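Brundon (second viewing)

February 21, 2019

I watched Brundon again last night, this time with the subtitles off and the sound through headphones. My first review was written the same evening I saw it, and I gave too much space to the ending and too little to how the thing is put together. I have left that review up. These are corrections and additions.

The setup, for anyone who skipped it: Alfredo Padilla plays a land surveyor sent to a mountain town to settle a boundary between two farms. One of the farmers is already dead when he gets there. The surveyor is told it was a fall. He measures the slope and does not believe it. From there it runs as a plain murder mystery for 80 minutes and then stops being one.

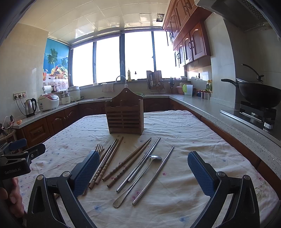 The sound mix

I said before that the score was thin. On headphones it is clear that there is hardly any score at all. Most of what I took for music is wind and a generator, pitched down and held under the dialogue. Xiaoqing Kong has the sound credit. The generator cuts out three times, and each time it does, somebody in the room is lying. I missed this completely on the first pass. It is a fair clue, since the surveyor comments on the power going out and the audience can hear it too.

The dialogue is less well handled. Lines in the barn were plainly re-recorded and do not match the room. The confession suffers most from this. Princess Dela Peña is good in it, but her voice sits too close and too clean next to Padilla's.

The timeline

One reader wrote to say the dates in the survey book do not add up. I checked, with the pause button. The book shows the last entry as February, two pages after an entry that has to be later if the snow is to make sense. I think it is a prop mistake. Jhun Cabrera, who wrote and directed, did something similar in Hunditz, where a letter arrives before it is mailed, and nothing in that film ever came of it either. If it is meant as a clue here, it points at the surveyor, and the last scene rules him out.

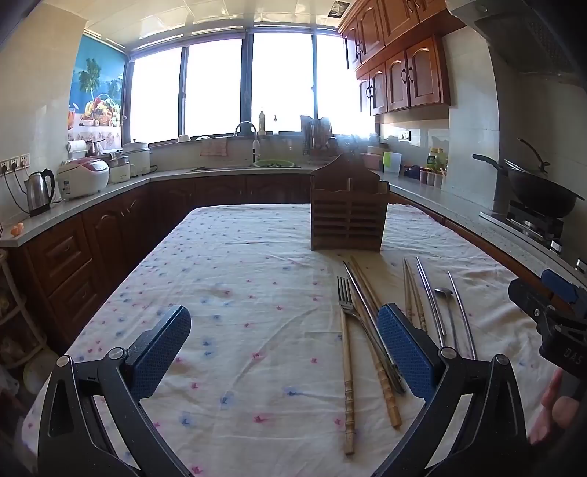

The kitchen table, with the wooden utensil holder.

The ending

I still do not like it. The last 20 minutes turn to horror with very little preparation – one shot of the well, and a line about the dog. The well itself is fine. The problem is that the film has spent its whole length teaching you to measure things, and then it asks you to accept something that was never on the map. Angelica Rivera, as the dead man's sister, plays it straight and nearly carries it.

What I would take back is the word "lazy." The camera goes past the well in the opening drive, at the left of the shot, for less than a second. That is a planned ending, even if it is a poor one.

I am moving the film up half a point, mostly for the sound. Belmonte is next, as soon as the disc arrives.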